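From: Santeri Koskela
To: Irngate shareholders list
Subject: Re: Dividend timing and the Plestard notes

Members of the list,

I am replying to the message forwarded last evening, the relevant part of which is quoted here for those who did not receive it.

> The board has told us that the spring dividend will be paid in
> March as usual. It has also told us that the company intends to
> retire the Plestard notes ahead of schedule. I do not see how
> both can be done out of current cash, and I would like to know
> which one gives way if rates stay where they are. I hold 3090
> shares and depend on the income. I would also like to know
> whether the Paredes lease has been counted as debt, as it was
> left out of the summary we were sent.
>
> A shareholder in Gikolville

These are fair questions, and I will take them in order. What follows has been cleared by the finance office for distribution to the list. It contains nothing that was not already in the annual statement or its notes.

The dividend has been declared and is therefore an obligation of the company. It will be paid in March to holders on the register at the close of business on the record date. It does not depend on the early retirement of the notes, and the board has no authority to withdraw it in order to fund that retirement. Any shareholder whose bank details have changed should write to the registrar before the record date. Changes received later will be applied to the following payment. 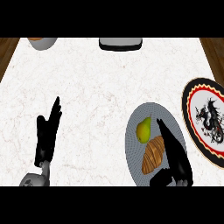 The Plestard notes carry a fixed coupon of 8 percent and may be called by the company at par plus accrued interest on any interest date. The board has approved the call in principle only. No notice has been given to holders, and none will be given until replacement funding has been signed. The lender under discussion has offered a floating rate with a cap, and the finance office is of the view that the saving is worthwhile only if the full issue is retired at once. Most of the lender's security would be the finished stock at the Plestard yard, chiefly white marble tabletops of the kind with faint pinkish-beige and light gray veining, which is valued at cost in the accounts. The lender has asked for its own valuation and that work is under way. If the valuation comes in low, the call will be put off to the next interest date and the coupon will continue to be paid as before.

On the Paredes lease, the writer is correct that it did not appear in the short summary. It is included in full in the balance sheet, under lease liabilities, and was taken into account when the debt ratio was calculated. Total borrowings including the lease stood at 49 percent of equity at year end. The covenant limit is higher than this, and the company was in compliance at each test date during the year. The summary will show the lease on its own line from now on.

The writer also asks, in a part of the message I have not quoted, whether the company would consider a scrip alternative for holders who do not need the cash. The matter was raised at the last general meeting and was not put to a vote. Under the articles, a resolution can be placed on the agenda at the request of holders of at least 5 percent of the issued shares. Requests must be made in writing, signed, and delivered to the registered office. An email to this list is not sufficient.

Some members have asked privately what the recent movement in bond yields means for the share price. The company does not comment on its share price and I am not able to do so here. Members who need advice on their own holdings should speak to a licensed adviser.

Further questions may be sent to the list or to me directly. Replies that concern all holders will be posted to the list so that everyone has the same information.

Santeri Koskela
Shareholder Relations
Irngate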